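From: Emília Zelenák
Subject: Re: Waking with numb fingers - splint or surgery?

Geum-ok Hong wrote on 27th April:
> My doctor says carpal tunnel syndrome, both hands. He offers
> a splint first. How long should I wear it before I decide
> about the operation?

Dear Geum-ok,

I had the same diagnosis in March two years ago. The median nerve passes through a narrow channel in the wrist, and when the tissue there swells, the nerve is pressed. At night we bend the wrist without knowing it, so the numbness wakes us.

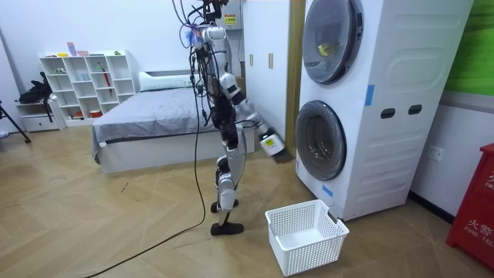 1. The splint

I wore mine every night for 12 weeks. The wrist must be straight, not bent back. Mine was a Vornex and cost 141 with delivery.

2. The nerve test

Ask for it before you decide. It is unpleasant but short - small electric pulses, nothing more. Dr. Doležal in Tretasau explained my result very patiently.

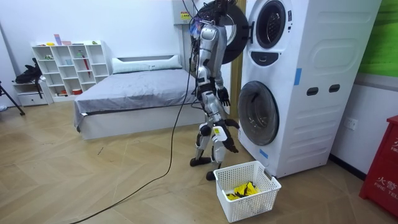
Humanoid robot at the upper door of a stacked washer-dryer

3. The operation

I had only the right hand done. The scar was sore when I pressed on it, but I could sleep again. If the muscle under your thumb becomes weak, please do not wait with the splint, go back to your doctor.

With kind regards,
Emília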